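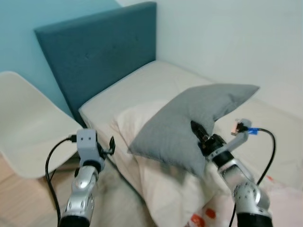

How often should you wash a pillow, the whole pillow and not only the case? Every 4 months if it's the bed one you sleep on, twice a year for the cushions, and give it a good day to dry before you put it back.

I had to look that up, by the way. Thirty-something years of sleeping on pillows and I'd never washed one until February. Cases yes, all the time. The actual pillow, no. My mum is going to read this and ring me.

So. The small bedroom. Been meaning to write this up for ages and I've got a pan of lentils on, so quick.

Édgar Cusi is coming to stay, 19 nights, while his flat gets its new floor. He's tall and he's a terrible sleeper and last time he had the sofa and was very polite about it, which made me feel worse. This time he gets a proper bed. Which meant sorting out the bed.

Stripped everything. Duvet half off, half on, sheet in a heap, the usual. Then stood there. The mattress is fine, better than I remembered, nice padded edge. Bought it from Wenia when they were closing the Villanueva branch and carried it up the stairs with Anselmo Nina, who still mentions his back. Headboard I still love. Teal, tall, a bit much for a room that size but against the blue wall it works. Friends said go grey. Glad I didn't. The grey cushion is my one concession and it looks good against it, so fair enough, they were half right.

The buttons on the headboard collect dust, did you know that? A dry toothbrush gets it out. Soft one. Go round the dimple and then hoover with the brush bit. Took me a whole evening the first time becuase I used a damp cloth and made grey smears, so don't do that.

Washing the pillows, then. What I did:

Two at a time so the drum balances. One on its own bangs about like a boot.
Half the powder you'd think. Less, even.
Extra rinse. Then another one.
Longest spin it'll stand.
Dry flat for a few hours, then shake it, turn it, punch it, do it again.

Dried ours on the airer in the hall and they took till bedtime the next night. If the middle feels cold when you squeeze it, it's still damp. Leave it. I put one back too early years ago (a cushion, not a pillow, so my record stands) and it smelt like a pond.

The grey one has a zip so only the cover went in. Came out fine, creases a bit but it creases if you look at it.

Next problem was where things go. A bed in a corner is lovely to sleep in and a pain to make. You end up kneeling on the mattress you're trying to put a sheet on. And there's nowhere to put the pillows while you do it except the floor, and then they've got bits on them and what was the point of the washing.
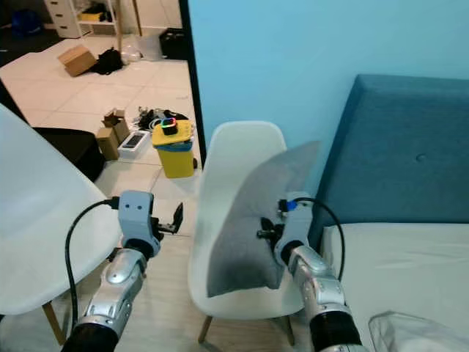 Which is how the white chairs ended up in there. They were meant for the kitchen. Too low for the table, I measured the wrong thing, my own fault. But next to a bed they're great, somewhere to sling a cushion, a dressing gown, tomorrow's clothes. The seat is curved so a pillow sits in it nicely. Wipe clean too. Light wooden legs so they don't look heavy.

I did look at a proper bedroom bench first. Trornik do a nice one with a lid, 136 plus delivery, and I had it in the basket and everything. Then thought about it and closed the laptop. It would have blocked the door anyway.

Order I make the bed in now, if it's any use to anyone with a corner bed: wall side corners first, kneeling, get it over with. Then the outside ones standing up like a normal person. Duvet on, shake it from the foot end. Sleeping pillow flat. Grey cushion last, leaning, off centre. Édgar will throw it on a chair the first night and it will live there until he leaves, I know this.

Still to do: a lamp, there isn't one he can reach lying down. Hooks on the back of the door. And the spotty bedding wants ironing but I don't own an ironing board so we'll see, might just pull it tight and hope.

Right, lentils. Will report back on wether he sleeps.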